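2022-04-20

Foam height, second series

I continued the foam measurements from February. The question is still the same: how long does the foam stay on a sweet, colored drink after shaking, and does the sugar content change it or only the gas? Takeshi Imai thinks it is mostly the gas. I am not so sure.

Solutions were mixed in the morning from the Wiltonard syrup, batch 2102. I made 1000 ml with full sugar and 1000 ml with half sugar, both with tap water from the Skumham building. The tap water there is harder than ours, and I should have written this down already in the first series. Please see the correction on the earlier page.

Each cylinder was turned over ten times by hand and then put on the bench. I read the foam height every 60 seconds until the surface was open in the middle. For the full sugar solution the foam was finer and it went down slowly. For the half sugar solution the bubbles became big very quickly and I had difficulty deciding where the top was. Takeshi read the same cylinder and his values were always a little higher than mine. We agreed to read at the glass wall and not in the center. 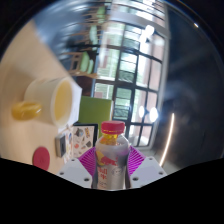 Bottled drink with red cap, foamy bubbles just below the cap.

The commercial drinks are not in the table yet. Their labels give sugar per serving and I must first convert it. Also the narrow neck makes the reading uncertain, so it is better to pour them into the same cylinders as the others.

Small problem with the thermometer: the Hirano one and the glass one do not agree. I used the glass one for all readings today. If somebody takes the Hirano from the drawer, please do not trust it before I check it in ice water.

Cleaning: a rest of detergent kills the foam completely. I lost one run because of this. Now I rinse with 2000 ml of hot water, then with distilled, and let the cylinders dry upside down.

To do: repeat half sugar with distilled water. Ask Verthorpe if they still have the tall cylinders. Draw both curves on the same paper, time on the log axis.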